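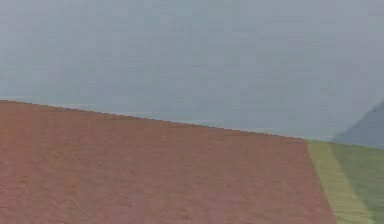
Pass Marks for Pretend Bathrooms

Every robotics shop I deal with now has a simulation standard, and most of them run to a single line. Murnano's says a household policy must complete 1,000 simulated episodes before it goes near a customer's home. The document is silent on what counts as an episode, or as a home. I admire the confidence.

Brumix, to be fair, has gone further. Its draft guideline is 40 pages long, and I read them all with a cup of tea going cold at my elbow. It devotes 30 of those to file naming. 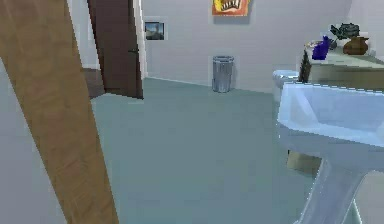 My own quarrel is with the scene inventory, the dull little sheet that ought to travel with every test result. It should list what was in the room, what colour it was and what the robot could bump into. Take a bathroom with a pedestal sink, a door partly open and a deep blue vase on the counter. A policy that behaves nicely there has earned a claim about that bathroom. Put the result in a brochure and it becomes a claim about bathrooms, including my mum's, where the door has never opened past the laundry hamper.

The Yorath working group asked for comments in October and I sent mine: publish the inventory, publish the failures, and record which objects were moved between runs. The reply thanked me for my enthusiasm.

Ilturmont already does most of this, on a form so ugly I suspect an engineer designed it over lunch. I'd adopt it tomorrow, typos and all, and let the logo people catch up when they're ready.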